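Bemcombe House Shared Kitchen: Frequently Asked Questions

Who can use the kitchen?
Anyone renting a room at Bemcombe. Guests may use it when a tenant is with them.

What can I leave out on the counter?
Appliances, mugs and dry food in closed jars or boxes. Anything that needs to stay cold goes in the fridge with your room number on it.

How much cupboard space do I get?
One shelf per room. If you need more, ask Marcela Zeman at the front office. There are 4 spare shelves in the hallway closet.

May I bring my own toaster or kettle?
Yes, if it is in working order and the cord is not damaged. Tell the office before you plug it in. It becomes available to everyone unless you keep it in your room.

Where do clean dish towels go?
Fold them and leave them where other people can reach them.
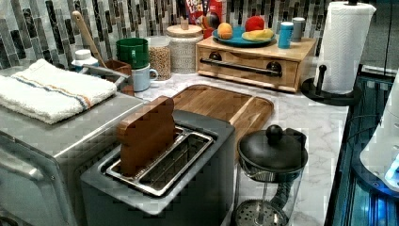

Used towels go in the laundry room. Please don't put them back on the pile, even if you only dried one cup.

Who cleans the crumb tray?
Whoever made the toast. Unplug the toaster first and let it cool.

Can I cook late at night?
The kitchen closes at 11 p.m. You can still come in for water or a snack.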